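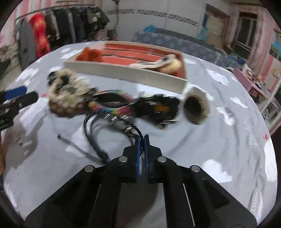 Search this site Search

Langlois to Return for Season 11

The daytime serial "Langlois" has been renewed for an 11th season, production company Wilteck said in a statement dated 2024-08-31. Filming resumes at the Ekthorpe studio, where the current season wrapped in June. Episode 702 will open the new run. Kasun Siddiqui remains head writer. The running time is unchanged, and the Friday episode moves to the earlier slot. Streaming rights stay with Fliltard, which carries the full back catalog with captions. Casting for two new roles has not been announced.

Comments

marnie_k: Does the earlier slot apply to the repeats too?

Dell R.: Fliltard still has the season 6 episodes out of order.

tvpat: Bring back the harbor set.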